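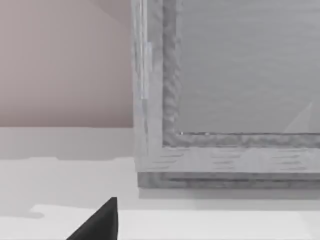
2. Gripper comparison in simulation

Minutes of the gripper and controller meeting, October 26, 2018
3 comments | 2 shares

The cabinet setup is now the standard one for all simulated runs. The black finger is kept as the reference. Gellov and Karabulut fingers are to be loaded with the same mass and friction values before any scores are compared.

Each finger gets 181 runs. The Gellov set is complete. Karabulut stopped after 34 when the controller lost its joint limits on restart. Those 34 will be thrown out and the set run again from the beginning.

It was asked if the wood grain could be made plainer to save render time. Agreed to leave it alone until both sets are in.

3. Controller

Skarkonetti controller tried at a lower gain. Less overshoot on approach, slower to settle. No decision. Log files can run up to 2,000 lines per run and should be zipped before upload.

4. Wrist camera

Two members want a wider view so that more of the finger shows at the moment of contact. Others said this would make the earlier runs useless for comparison. Held over to January.

5. Budget

Flultura license renewal approved for 75 seats.

6. Actions

- Rerun Karabulut set
- Fix joint limits on restart
- Write up gain settings for the shared folder

Meeting closed after item 6.

Share | 3 comments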